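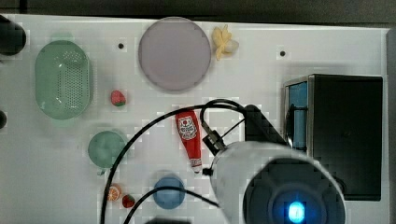 Items from the Stondar play kitchen range laid out on a white tabletop, with the oval colander at left and the plate near the top.

Gandero extends Stondar play kitchen range

Cemudport, Sunday, November 1, 2020

Gandero has added 2 table sets to its Stondar range of play kitchen goods for nurseries and infant schools. Both went to stockists in October and are supplied in a single carton with a printed packing list.

The tableware is offered in mint green, lavender and light blue. The shapes are kept plain, with smooth inner surfaces, so that pieces can be wiped down between sessions. Bowls and plates may be stored with the food or apart from it.
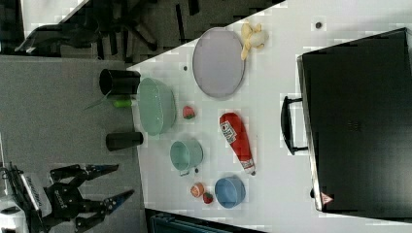 The play food covers fruit and a bottle of ketchup. Strawberries have a green cap, and the banana has its peel open. Replacement pieces can be ordered singly under the carton reference. The first run is 3000 cartons, of which 400 are reserved for school supply contracts.

Storage and display frames for the range are made by Baran and sold separately. Frames are delivered flat with all fixings. Nuts should be checked for tightness after assembly and again at the start of each term. 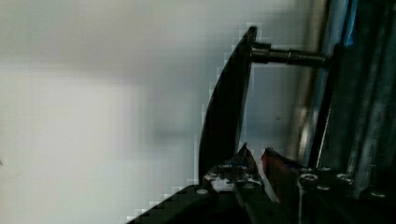 Threaded bolt and hexagonal nut beside dark aluminium extrusion rails.

Trade price lists and order forms are available from the Gandero sales office in Cemudport.

ENDS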